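Skudedeo moves its choral catalogue to download and clears printed stock

May 2023

Skudedeo, the sheet music publisher based in Zisavberg, will stop reprinting its choral songbooks and sell the full catalogue as downloadable files from July. Remaining printed stock is being sold at reduced prices until the shelves are cleared. The change covers sacred and secular titles for mixed, upper-voice and children's choirs. Instrumental albums stay in print for the time being.

The catalogue holds 121 titles. Of these, 37 are already available as files and the rest will be added in batches, beginning with the anthem series and the two-part school songs. Each title will be supplied as a PDF in A4 format, with a second version laid out for tablets. Piano reductions and separate choir parts will be included in the same purchase where they exist.

Oldřich Malý, who edits the choral list, said the older titles had taken the most work. Many were engraved by hand and survive only as printing film, which has to be scanned, cleaned and checked bar by bar against the last corrected edition. Known misprints are being put right at the same stage. A list of corrections will be published with each file so that choirs using older copies can mark them up.

Licences

Downloads will be sold by number of copies. The smallest licence covers 2 copies, intended for a conductor and an accompanist, and the standard choir licence covers 30. Larger choirs can add copies singly at the same unit price. The name of the choir and the number of copies paid for will be printed at the foot of every page.

Licences do not expire, and a choir may replace worn or lost copies without paying again, provided the total in use does not exceed the number bought. They cannot be passed to another choir. Performing rights are not included and must be cleared in the usual way. Recording for sale needs separate written permission.

Choirs that bought printed sets direct from the publisher may have the matching file at half price on proof of purchase. Sets bought through shops qualify if the receipt shows the title and the number of copies. 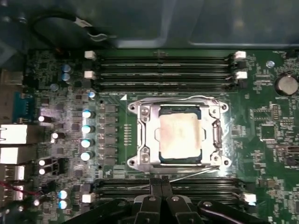
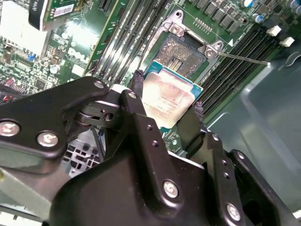

Processor with smeared thermal paste on its metal top, with a green motherboard

Printed stock

Clearance prices apply to all songbooks held in the Zisavberg warehouse and at the Bakden shop. Discounts rise with the number of copies of a single title and are worked out at the till or in the online basket. Mixed orders are counted title by title. Copies with marked covers are sold at a flat price and may be inspected at Bakden only.

Titles expected to sell out first include the Mansilla carol book and both volumes of graded rounds. The carol book was last reprinted with a stapled spine, and the sewn edition is no longer available. No reservations are being taken. Orders are filled in the sequence in which payment is received, and any title that sells out in the meantime will be refunded or exchanged for the download, as the customer prefers.

Postage is charged by weight. Orders collected from Bakden carry no handling charge but must be picked up within two weeks of the notice that they are ready.

Accounts and file delivery

Customers will need an account to buy downloads. Existing mail-order accounts will be carried over with their order history, though passwords must be set again at first use. Schools and churches that pay by invoice can continue to do so, and files will be released when the invoice is settled.

Osaze Ekpo, who manages orders, said files would remain in the customer's account and could be fetched again after a change of computer. If a corrected edition is issued, the new file will replace the old one without charge and the account holder will be told by email. Page numbers and rehearsal letters will be kept the same wherever the correction allows, so that old and new copies can be used side by side.

Sample pages of every title will be free to view. They will show the opening of the piece and the vocal ranges, and will carry a watermark. Full perusal scores can be requested by conductors through the account page.

Printed orders placed by post should give the catalogue number, the voicing and a second choice of title.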